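Leave the Small Stuff in Its Box

I have moved four times, and each time the worst boxes to unpack were the ones full of small things. Batteries, puzzles, cards from old games, clips, tape, chargers for phones I no longer own. Books are easy. A lamp goes where a lamp goes. The small things have no place, so they end up in a drawer, and then the drawer stops closing.

The usual advice is to buy dividers. Stores sell them in every width, and a full set for one desk can run past 10 dollars before you have put anything away. I bought dividers after my second move. Within a month the sections had run together, and I was back to digging with one hand while holding the phone with the other.

What I do now is simpler. I keep the small cardboard boxes that things come in and I put those in the drawers. A plain box with a lid holds a deck of cards or a set of screws as well as anything made of plastic. It costs nothing extra. When you want what is in it, you take the whole box to the table, use it there, and put the whole box back.

A white plastic drawer unit works well for this. It is light enough to carry from room to room, and two boxes side by side can fill most of a compartment. I think a full compartment is better than a half-empty one. Things in a half-empty drawer slide to the back every time you pull it open. 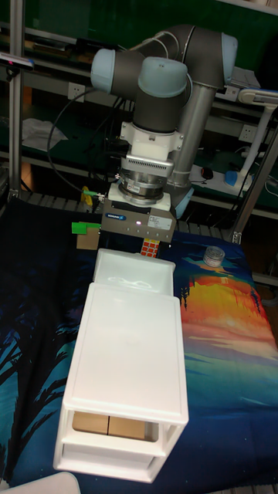
A reader in Flodden wrote to me after an earlier column and disagreed. Her view was that boxes inside drawers only hide the mess twice, and that she would sooner have everything loose where she can see it. She said her family had lost a set of dominoes for a whole winter because it was in a box that looked like every other box.

She has a point about the dominoes. Plain boxes need a label, and I was slow to learn that. I write on the short end with a marker, in big letters, because the short end is what faces out when the drawer opens. A box with no label should be treated as a box you have not finished putting away.

I don't agree about keeping things loose. It works for a person who owns very little and lives alone. In a house with children, loose pieces travel. A puzzle with 200 pieces is no use with 199, and the missing one is usually under something heavy.

The top of the unit is a separate question. A flat top invites piles. I allow one open tray up there for whatever is in use that day, and it gets emptied before bed. If the tray is full by noon, too many things are out.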